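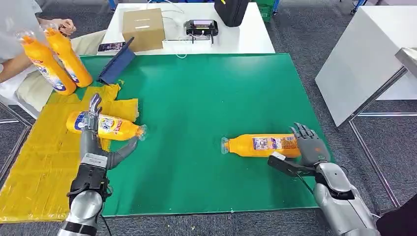 Both hands at the green mat, a yellow bottle lying on each side.

Stiltside Handling Group
Minutes of the hand and camera comparison meeting, 9 December 2022
In the chair and taking these minutes: Marites Estrella
Also at the table: the bench crew, the controls pair, and our two visitors from the packing side. Apologies from purchasing, who sent their questions ahead.

1. Welcome and previous minutes

Marites welcomed everyone and thanked the bench crew very warmly for staying on after the last session to get the logs copied across. The July minutes were taken as read, with one correction: the entry on wrist cable lengths should have referred to the left arm. The packing visitors hadn't been to one of these before, so we went once around the table with introductions, and that took a bit longer than planned but was a nice way to begin.

2. The hands

The bench crew reported on the Clastodine hands against our older set. Each was given 200 picks on the green mat, with the same bottles and bagged goods and the arms in the same starting pose. The crew's feeling is that the Clastodine fingers are kinder to soft plastic, and that the older hands are quicker to close but inclined to nudge a bottle along before they have hold of it. The thumb was talked over at length. On a bottle lying flat, the angle at which the thumb comes down beside the neck seems to matter a great deal, and the crew would like to try a lower approach before anybody draws a firm conclusion.

One of the packing visitors asked whether we could include more of the awkward things that come down their line, meaning crinkly bags and slippery film, and everyone thought this was a very fair request. Bottles are pleasant to work with and they make the charts look good, but they aren't the whole job.
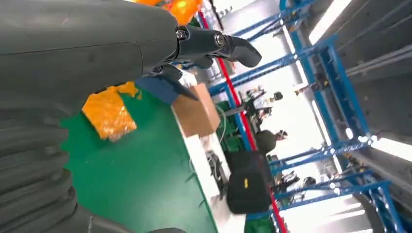
It was agreed to keep some orange packaging on the mat as a regular item from now on and to write down how it is laid out at the start of each run. The controls pair pointed out that crumpled plastic never sits the same way twice, so a perfect repeat is out of reach, and they would be content with a short note and a sketch.

Action: bench crew to draw up a one-page layout sheet, with space for remarks.

3. Wrist cameras

This was the longest item and there was a good deal of friendly disagreement. We have been running the Lumbao camera module at the wrist and looking at whether the Bada module would serve us better. The Bada has the wider view, and the controls pair like being able to see the fingertips and the mat together. Against that, a wide view takes in plenty that we don't want, and the glare through the racking came up several times. When the arm swings up and away from the mat, the exposure chases the bright patches and the next few moments at the mat are poor.
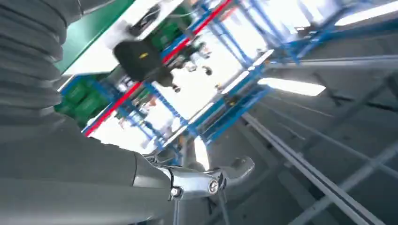

Wrist view with the arm turned away from the mat: chrome clamp in front, blue racking and ceiling lights behind.

Motion blur was raised too. The controls pair would like to fix the shutter and see what can be done with gain, and they believe this would be a fairer comparison than leaving both modules on automatic. Marites asked whether a plain screen behind the table might do the same job for less bother. The crew were of two minds about it – a screen would help the pictures, certainly, but the packing floor has no screen, and we'd be training ourselves into a comfortable corner. After some back and forth it was settled that both would be tried, one after the other, and never on the same run.

There was also a plea from the bench crew, recorded here at their request, that whoever tightens the wrist clamp please put the hex key back on its hook.

Action: controls pair to prepare fixed-exposure settings for both modules.
Action: Marites to ask about borrowing a screen.

4. Close-up work and bagged items

The crew then took us through the close-in part of the trial, where the finger comes right down onto the item. Clear bags are hard on every camera we have used. The creases throw back bright streaks, and the software has a habit of taking a fold for an edge.

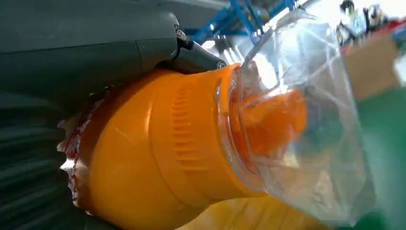
A ribbed band on a bottle was thought to be a useful place for a finger to aim for, being easier to find than smooth plastic and giving the fingertip something to bear against. The controls pair will look at whether it can be picked out reliably through a bag, and they warned us kindly not to expect miracles. Torn wrappers were mentioned as well. They will stay in the set and be noted as torn in the log.

5. Spending

Purchasing asked by message whether the remaining $4000 is still wanted this season. The meeting said yes, with thanks. Spare fingertips come first, then a second Bada module if the fixed-exposure runs go well. No order is to be placed until the layout sheet has been used for 6 full sessions.

6. Other business

The packing visitors offered to bring over a carton of mixed returns, and this was gladly accepted. Please leave them beside the bench and not on it.

The next meeting will be called once the exposure runs are in. Corrections to Marites, please, before then.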